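Toy Sort at Kershaw: What to Bring and How to Pack It

Posted Jan 11, 2021

The soft toy collection for the Kindby family rooms is open again. Lorna Baluyot is looking after drop-offs at Kershaw, and the shelf by the front desk is already almost full. We had 60 toys last time and would like to beat that before the end of the month.

Small and medium plush toys are the most useful — bears, round characters, anything a young child can hold in one arm. Please wash them at home and let them dry all the way through. Check the eyes and seams too. Stitched faces are fine. Loose buttons and ribbons should come off first.
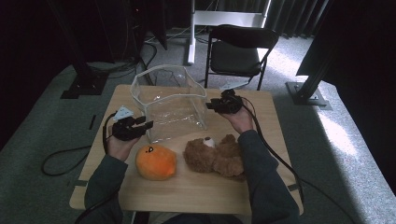

A brown teddy bear and a round orange plush on the table with a clear container.

Clear containers work best because the family rooms can see what they have without opening everything. Any open-top one will do, even if the sides are a bit crumpled. Put no more than three toys in each and don't press them down. Larger toys can come in a bag with your name on it.
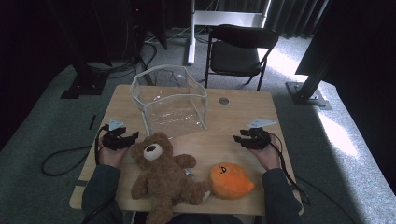
The bear on its back, with the orange plush to its right and the container farther back.

Jordan Yeoman has 14 spare containers to give out, so ask him before buying any. Darren Kettle will drive everything over to Kindby when the sort is finished. We can't take battery toys or board games this time — those go in the June collection. Questions about drop-off times should go to Lorna.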